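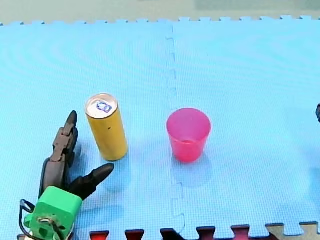

[betcombe-surfaces] Re: Seams and border strips on foam puzzle tiles

From: Friederike Kramer
To: betcombe-surfaces
In reply to: Panagiotis Ververidis, message 3127

Panagiotis Ververidis wrote:

> We are replacing the covering on the pouring surface at Rothe. The current
> one is hard vinyl and a dropped can makes a noise that carries through the
> wall. I have a quote from Erkmont for light blue puzzle tiles, the same
> kind you have at Pokstead. Questions before I order:
>
> 1. Does a light plastic tumbler stand properly on a joint, or do you keep
> the cups in the middle of a tile?
> 2. Do you fit the straight border strips or leave the teeth exposed?
> 3. What happens when a drink can is tipped over a cup and misses? I am
> mostly concerned with liquid getting into the joints.
> 4. Any reason to avoid the textured face?
>
> Jeptoo says you glued yours. Is that correct?
>
> Panagiotis

Taking these in order, then the glue.

1. A tumbler will stand on a joint if the joint is flat. We put the pink one directly over the seam as a matter of routine. It tapers to a narrow base, so it is the least forgiving item we own, and it shows up a raised tab quickly. The test is to push down on both sides of the seam with the flat of the hand and then slide the cup across. If it catches, pull the tiles apart and press them together again from one end, working along. Pressing the middle first and then the ends leaves a ridge.

A drink can is less sensitive. The rim on the bottom bridges small gaps. An empty can will still go over if a tab has lifted under one side of it, so check that as well.

2. We leave the teeth exposed along the far edge. The border strips were supplied, and Knut Janssen fitted them when the tiles came. They worked loose at the corners and were taken off after 2 weeks. The teeth do collect dust in the notches. A dry paintbrush gets it out.
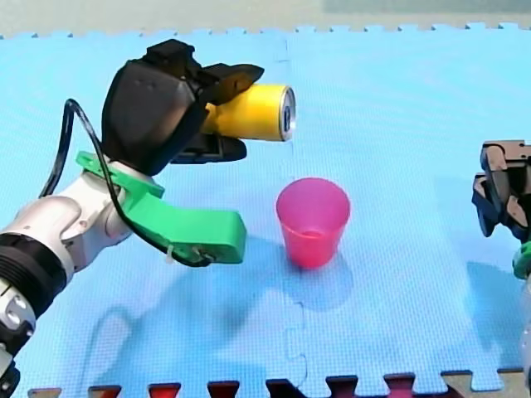 3. Height matters more than angle. With the can held level well above the cup, anything that comes out early lands on the mat in front of the cup and spreads along the texture. Closer to the rim the same error lands inside. We practice with water only. Blot first, do not wipe, and lift the joint if any has reached it. The foam itself is closed-cell and does not take up water, but a joint that has been left shut over a wet spot smells after a day or so. Stand the tiles on edge for 30 minutes with the seam open before putting them back.

Sugar drinks are a separate problem. Pascal Wegener tried it once with lemonade and the joint had to be cleaned out with a toothbrush and warm water. Please do not repeat this at Rothe.

4. The textured face is the better one for standing things on. The smooth back is easier to wipe, but a tumbler skates on it. The texture does hold fine grit. Check it under a low lamp from the side, as overhead light hides most of it. Faint curved marks in the surface are also easier to see that way. Ours have them and they make no difference to how a cup stands.

On color, a yellow can and a pink cup are both easy to pick out against light blue. A blue cup is not, and we took ours out of the set. If you are buying tumblers anyway, buy them in something strong and avoid clear ones.

On storage: the small items go in open-fronted bins so that the contents can be checked without lifting anything down. 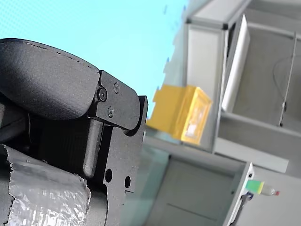
Lids are a nuisance on these and I would not order them. Cups should not be nested until they have drained. The pink type sticks when nested wet and the rim can split when it is pulled apart. Cans go in upright, tab end up, with the opened ones rinsed. Crushed or dented cans are discarded, as a dent near the base changes how they stand and you end up blaming the mat.

Spare tiles should lie flat with nothing on top. Ours were kept on end behind a cabinet over the winter and took a curve. One recovered after being weighted with boards, the other has a corner that still lifts.

Glue: no. Jeptoo Ondieki is probably thinking of the double-sided tape we had under the corners in February. It held, but it left residue on the back of the tiles and I removed it. The weight of two joined tiles is enough if the surface below is clean.

One point you did not ask about. Check that all your tiles come from the same batch. The Erkmont order sheet has a batch field on line 17, which can be left blank, and if you leave it blank they send whatever is on the shelf. Tabs from different batches fit, but tightly, and that is where the ridges come from.

I can send you an offcut if you want to try your own cups on it before ordering. Give me an address at Rothe, the one I have is the old building.

Friederike
Pokstead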